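Switching banks over the app, am I being silly?

kettle_and_crumbs
Posted in Everyday Banking
Original poster

So I've been with Nedau since college and I think I'm finally done. They redid the app in April and now it takes me five taps to see my own checking balance. Five! I keep sitting down at the kitchen table after dinner meaning to fill out the switch forms and then I talk myself out of it.
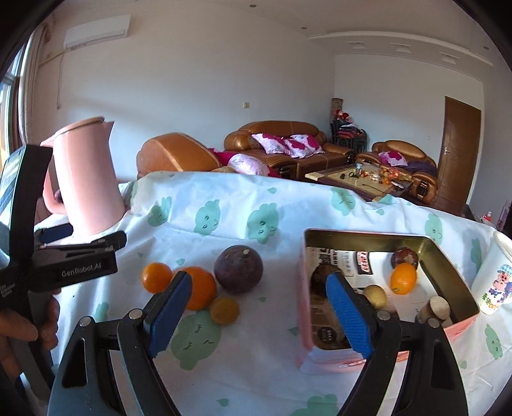
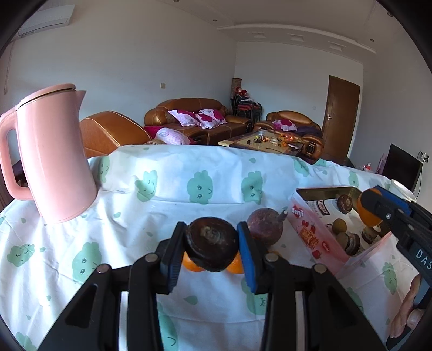
Fruit, tablecloth.

Anyway, the thing that tipped me over was a transfer. I moved 3,000 from savings to checking to cover the roofer, and the app put it under "upcoming" for 2 days. Same bank, same login, both accounts in my name. I called and the guy was perfectly nice, but he told me it was a "review hold" and he couldn't see why it had been set. The roofer was fine about waiting. I wasn't fine about it, I was mortified!

My sister-in-law uses Goodwin and loves it, but they have no branches near me (I still deposit paper checks from my aunt, she won't do it any other way). Olier has a branch by the post office and a switching bonus, but you have to keep a minimum in there. Has anyone moved from Nedau to either one? How bad was it getting the autopays over?

pennyroyal49
Did Nedau to Goodwin last year. Autopays were the only annoying part. I printed three months of statements, went down them with a highlighter and moved one bill at a time. Forgot the water company, got a late notice, called them, they waived it. You can deposit your aunt's checks by phone, by the way. Works fine unless her handwriting is terrible.

kettle_and_crumbs
Her handwriting is terrible lol. She makes her sevens like ones.

S. Solberg
I'm going to disagree with the premise a bit. A 2 day hold on a big internal transfer is irritating, sure, but I'd take that over a bank that waves everything through. My dad had 3,821 go out of his account to someone he'd never heard of and it took weeks of phone calls to get it back. After that I stopped complaining about holds.
Stellan

mudroom
Stellan, that's money leaving the bank though. OP was moving it from her left pocket to her right. I don't see who was being protected there?

S. Solberg
If somebody gets into your login, the first thing they do is pull the savings into checking so they can send it on. That's how it went with my dad. So I do see the point of it. I agree they should've told her up front.

mudroom
OK, hadn't thought of that. Still think the guy on the phone should be able to see the reason.

yeseo_ahn
I'm at Olier, five years now. Good branch people, they know me. Read the bonus terms very carefully! Mine needed a direct deposit from an employer, and I freelance, so I got nothing. The monthly fee kicks in if you dip under the minimum even for one day. I got hit for it once over Christmas, asked them to take it off, and they did, but I had to go in and ask.

kettle_and_crumbs
Ye-seo, thank you, the one day thing is exactly what I'd get caught by. Do they text you when you're getting close?

yeseo_ahn
Only if you turn it on. It's under alerts, then "account level," and you have to set the number yourself. I have mine set a good bit above the minimum.

bluff_road_bill
Credit union. Every time one of these threads comes up I say credit union.

pennyroyal49
And every time you do, Bill, somebody points out that yours closes at noon!

bluff_road_bill
It closes at 1 now.

kettle_and_crumbs
Ha. OK, so where I've landed is that I'm opening Goodwin with a small amount and leaving Nedau alone until I've got through a couple of months of bills. I also downloaded that Mastach budgeting app so I can see both accounts together. Does anybody know if it plays nicely with Goodwin? It keeps asking me to log in again on the Nedau side.

mudroom
Mastach does that to me with everything. Turn off the "verify each session" setting on the bank's end, not in Mastach. Took me ages to find it.

S. Solberg
Please don't turn off security settings so a budgeting app will stop nagging you.

mudroom
I knew you were going to say that.

kettle_and_crumbs
I'll live with logging in twice. Goodwin application went in at 9:15 tonight, will report back when the card shows up.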